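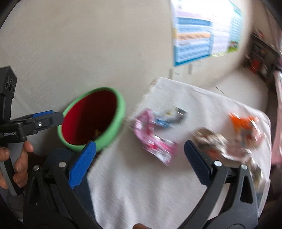 Two hand-held grippers at the table, with the cup and the snack-sized packets scattered on the cloth.

Our robotics club spent most of last year getting ready for one afternoon. The students built an arm, named it Tufa, and drove it through a course that lasted 2 minutes. It placed fourth. Then it went on a shelf, and in July I had a hard time saying what the 12 of them had learned apart from how to tighten a belt in a hurry.

This year we dropped the competition and took on a plain job instead. Students pick up small packets and cups with hand-held grippers, over and over, and the recordings go toward teaching an arm to do the same. The goal is 300 good recordings by the end of the term. They have 75.

I think this is the better project, and I know not everyone agrees. Berwyn Prosser, who coached the old team, told me it looks like chores. He has a point. A parent who comes to the open house wants to see something roll across the floor, and a teenager holding a gripper over a tablecloth is a poor show.

But the work asks for things the contest never did. A soft packet bends when you pinch it, and cloth bunches up under the fingers. Students have to decide what counts as a bad attempt and throw it out, even when it took them all of lunch to get. They argue about it -- sometimes for longer than I would like -- and they write down what they decide.

Xóchitl Villaseñor joined in the spring with no interest in building anything. She now keeps the log, and she was the one who noticed that everybody approached the cup from the same side. Under the old setup she would have been handed the banner to paint.

There is a cost. We lost two strong builders to the Runero team across town, and I miss them. I would still make the same choice. If the school wants a trophy, it can fund a second club, and I'll lend them the shelf.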